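3. 調査方法

3.1 対象施設と什器の選定

本研究は、共用作業室における天板表面の素材が、物品の置き場所の固定化と作業音に及ぼす影響を検討するものである。調査は、ドゥマン(Duman)地区に所在する公共学習施設のうち、運営形態の異なるブラタウ館(Bratau)とリニッツ館(Rinitz)の2館で実施した。両館はいずれも平日の昼間に利用が集中し、卓上で小型の教材や私物が混在して用いられる点で共通している。一方、床材および天井高には差があり、音環境の比較にあたってはこの点を考慮する必要がある。

什器については、各館が従来から使用している矩形の天板をもつ卓を対象とし、新規の購入は行わなかった。先行研究であるSezer(Eylül Sezer)の報告では、卓そのものを交換した場合、利用者の着座位置まで変化し、敷物の効果を分離できないことが指摘されている。本研究ではこの指摘を踏まえ、卓の配置を変更せず、天板上の敷物の有無のみを条件とした。

3.2 敷物の条件

敷物は天板の全面を覆わず、一部に余白を残す寸法とした。予備調査において、全面を覆う敷物は筆記作業の妨げになるとの意見が多く寄せられたためである。色は、汚れの視認性と物品との明度差を勘案し、淡い中間色を基本とした。比較条件として、敷物を用いない天板をそれぞれの館に設けた。

3.3 記録手続き

記録は5月の開館時間中に行い、観察者は卓ごとに、物品が敷物の内側に置かれているか、境界にかかっているか、外側に置かれているかを所定の用紙に記入した。観察単位は1,000件とし、このうち100件については別の観察者が独立に判定を行い、一致度を確認した。判定が分かれた事例の大半は、収納容器や紐状の物品のように輪郭が定まりにくいものであった。このため、本調査では、底面の過半が敷物に接している場合を「内側」とする規則を追加した。

作業音の測定にはドレルコン式(Drerkon)の簡易記録票を用い、物品を置く際の衝撃音と、物品を引きずる際の摩擦音とを区別して記載した。ただし、利用者の会話が重なる時間帯の記録は分析から除外している。敷物の使用時における物品配置の一例を図1に示す。

3.4 倫理的配慮

調査の実施にあたっては、両館の掲示により目的および期間を周知し、利用者個人を特定しうる情報は収集しなかった。私物の内容に関する記載は、分類に必要な範囲にとどめた。

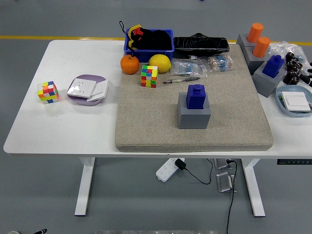

図1 ベージュ色の敷物を用いた卓における物品配置の例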